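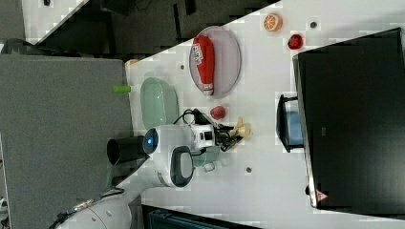 How close can a person stand to the arm while it's running?

Outside the taped line, unless the arm is in its slow mode, and then one trained person may come up to the table with the stop button in hand. That's the rule we settled on this spring, and most of this report is about how we got there and what's still open.

Progress report to the Gallardo fund, second period
Project: Sumgate working rules for tabletop robot arms
2 June 2026

Hello again! You asked for something less stiff than last time, so I've left the tables in the appendix and I'm writing this the way I'd tell it to you over coffee.

A quick reminder of what you're paying for. We're writing a short set of house rules for small labs and workshops that run robot arms on ordinary tables, next to ordinary desks, handling household things like dishes and food. The big safety standards are good, and we point to them all over the place, but they're long and a lot of small teams never get past the scope section. Our job is to write the 4 pages people will really keep by the bench, and then check whether anyone follows them (that second half is the part I find most fun, by the way).

Where the draft stands

The third draft is finished. It has gone from eleven pages to six, so we're still over. The startup check and the stop procedure are in good shape and I don't expect them to change much. The section on cables is too long. The section on shared rooms is too short, and I know it.

The biggest change since the winter is that we threw out our single distance rule. We had one number for every situation and people ignored it, mainly when they were swapping objects between runs. Now there are two modes. At full speed everyone stays behind the tape. In slow mode one person can reach in, and the arm has to be paused before hands go over the table. It's a little more to remember, but in the trial people stuck to it far better.

The trial at Platari

We ran the draft at the Platari workshop and logged 1,000 runs under the new rules. A run means one pick and place, start to finish. We wrote down every stop, planned or not, and every time somebody broke a rule, including me (twice, both times reaching for something that had rolled).

Rolling things turned out to be our best teacher. Round fruit, bottles on their sides, anything that won't stay put makes people lunge. The draft now says that if an object leaves the work area, you let it go, finish or stop the run, and pick it up after. I thought this would be an easy sell and it was the most argued-over line in the whole document! People really hate watching an orange head for the floor.

Cables came second. Anything trailing off the gripper can catch on what's on the table, and when it does the arm can drag a light object along without noticing. We now ask for a look at the cables before each session and again after any change to the gripper. I'd like to add a rule on how much slack to leave, but our notes don't support a number yet and I don't want to make one up.

Third was dishes. We've banned glass and china for training new operators and left them alone for everybody else. I'm not fully happy with that. It may get tighter.

The Jemus logging sheet

Jemus is our sheet for recording stops and near misses. The first version had fourteen boxes and people filled in maybe half of them, so I cut it to 3: what happened, what the arm was doing, who pressed stop. Entries went up right away. The downside is that we lose detail on lighting and speed, and I may sneak speed back in as a checkbox.

Money

We're under on travel and over on equipment. The overspend is a second stop button with a longer lead, plus floor tape that doesn't peel (the cheap stuff lasted a week). I'd like to move $4,000 from travel to cover printing and a second trial site. If that needs a form, send it over and I'll fill it in.

What's next

A second site, ideally one where the robot table shares a room with people who have nothing to do with the robot. I need to see what happens when someone wanders past on the way to the printer. After that comes the rewrite of the shared rooms section, and then a cut of the cable section that I've been putting off.

The fourth draft should reach you in September. If you have readers in mind who run arms in small spaces, please pass their details along before then, and tell me whether you still want the appendix as a separate file.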